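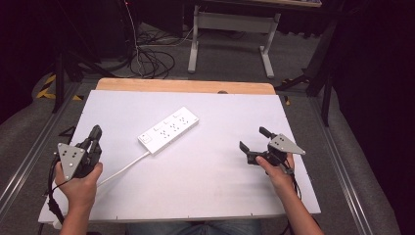

*Figure 1. White power strip on the board.*

# The First Night in a Rented Camper: What Do People Need to Know?

Project report, Travel and Recreation Studies, spring term, Nonley

## How I got into this

My family rented a camper once when I was twelve, and what I remember best is my dad standing in the dark with a flashlight in his teeth trying to work out which hose was which. We ate cereal for dinner. It was kind of great, but he wouldn't have said so at the time!

So when we had to pick a travel problem for the term project, I already had mine. Lots of people rent a camper van or a small motorhome for a week without ever having slept in one. The rental place shows them everything in one go, they drive off, and a few hours later they have to do it all by themselves at a campground they've never seen. I wanted to find out what they forget, and whether a single printed page could help.

I kept it to first-time renters. People who live on the road full time have their own habits and their own arguments (the tire pressure threads alone could fill a report) and I would have been at it until next year.

## What I did

There were three parts, and they overlapped more than my plan said they would.

1. A short online survey of people who had rented a camper for the first time in the past two years.
2. Sitting in on a rental handover at Rellalon, which rents out vans and small motorhomes just outside Nonley.
3. A trip of my own, two nights at Segers Campground near Lake Darnell, with my roommate along to do the driving I was too nervous to do.

The survey got 53 usable answers. I had hoped for more, but my first version had a question that didn't work on phones, and I had to throw out that whole batch and post it again. Lesson learned. I found people through a campus message board, two regional camping groups and my aunt, who is in every group there is.

At Rellalon they let me follow one handover from start to finish as long as I stayed out of the way. It took 45 minutes. The couple renting the van were polite and nodded a lot, and by the time we got to the gray water tank I could tell they had stopped taking it in, and so had I, and I was the one with the notebook.

## What the survey said

The thing people mentioned most was hooking up at the campsite after dark. Most of them had planned to arrive in daylight and didn't. They left late, stopped for groceries, hit traffic, took the scenic road. Then they were reading a binder by the dome light.

After that came the water system. People mixed up fresh water and gray water, or didn't know the pump had a switch, or thought the heater would come on by itself. One person wrote that they washed in cold water for a whole week and found the heater button while cleaning the van on the last morning. I laughed, then I did almost the same thing at Segers, so I take it back.

Beds were third, which surprised me. I'd expected people to find them easy, but a dinette that turns into a bed has cushions that only fit one way, and nearly all of the comments on this had the same tone (tired, a little bit of swearing). Several people said they gave up and slept on it crooked.

Hardly anyone complained about driving. I had a whole page of driving questions and I could have left most of them out. People said it felt big for the first hour and then they got used to it. The exceptions were gas stations with low roofs and backing into a site with someone watching.

I also asked what people wished they had been given. The most common answers were some version of these:

- a list in the order you do things, starting from when you park
- where each switch is, in plain words
- what to do if you arrive late and the office is closed
- what can wait until morning

That last one changed my whole project, really. I had been writing a page of things to do, and here were people asking me to tell them what they could skip.
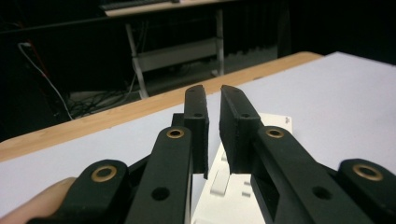

## The trip to Lake Darnell

It's 60 miles from Nonley to the lake and we still managed to get there at dusk. I swear we tried! We were supposed to pick up the van at noon, and then my roommate had a lab that ran over, and then we needed firewood, and then it turned out the firewood place only took cash.

The two nights cost $154 with the hookup fee and the reservation fee included. That was more than I'd budgeted, and the reservation fee didn't show up until the last screen of the booking. I put a line about that on the sheet too.

I brought draft one of my page and followed it word for word, even when I knew better, because I wanted to see where it broke. It broke at step two. I had written "level the van" and then not said how, or how you know when it's level, or that you should do it before you plug anything in. We plugged in, found out that eggs rolled off the counter, unplugged, moved, and plugged in again. Somebody in the next site offered us a pair of leveling blocks and was very nice about it.

Other things that went wrong with draft one:

- The steps for water came before the steps for power, and in our van the pump wouldn't run until the main battery switch was on.
- I used the word "shore power" with no explanation. My roommate thought it had to do with the lake.
- The print was too small to read by lantern.
- It didn't mention quiet hours, and at Segers those start at 10 p.m. We were still fighting with the cushions, loudly.

The second night was so much easier. We didn't even look at the sheet, which I found encouraging for us and a bit sad for the sheet. But it does fit the survey, where people said the trouble was nearly all on the first night.

## Draft two

I rewrote the page over the next couple of weeks. It now has one side for arriving and one side for the morning. The arriving side is deliberately short:

1. Check in, or find the late arrival board by the office.
2. Walk the site before you pull in. Look up for branches.
3. Park, check that it's level, move if it isn't.
4. Main battery switch on. Plug in if your site has a hookup.
5. Fridge on.
6. Water pump on, run the kitchen tap until it stops spitting.
7. Make the beds before you cook.
8. Leave the awning, the tanks and everything else for tomorrow.

Step seven came straight from the survey comments, and I'm kind of proud of it. Making a bed out of a table is a lot worse when there's a pan of chili on the table.

Each step has a blank next to it where the rental company can write in where the switch is on that particular van. I went back and forth on this. A finished sheet would look nicer, but every model is different, and a sheet that points to the wrong cupboard would be worse than none.

I took draft two back to Rellalon in May and left copies at the counter, and then stayed to talk it through with whoever had a minute.

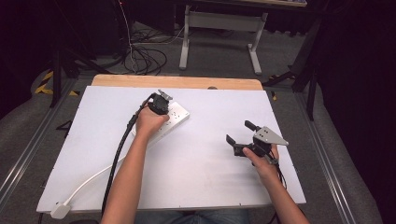
Nima Mahmoudi liked the short side but said the fridge ought to come earlier, since people show up with groceries that have been warm for hours. There was also a question about step eight: what about renters who only stay one night in each place, and never get a slow morning? "They'll carry that gray water all the way home," was the comment, and I didn't have a good answer.

I moved the fridge up to right after power (it was already there, but I put it on the same line so it gets done in the same trip). For the one-nighters I added a box on the morning side that says to empty the gray tank at the dump station on the way out, even if it doesn't seem full.

## What I'd do differently

I should have watched more than one handover. The couple I followed may have been quicker or slower than most, and I can't tell. I'd also have liked to ask renters to try the sheet on a real first night. My own test doesn't count for much when I wrote the thing, and I'd already sat through the full handover with a notebook.

The survey leaned toward people who like camping enough to join a group about it. Someone who rented once, hated it and never looked at a campground again probably didn't see my post. Those are the people I most wanted to hear from.

If I get to keep working on this next year, I want to do a version for families with small kids, where the order is probably different (beds first, maybe before anything). I'd also like to try it out at a second campground with no hookups at all, where half of my step four disappears.

The sheet, the survey questions and my trip notes are in the appendix. The notes have chili on them.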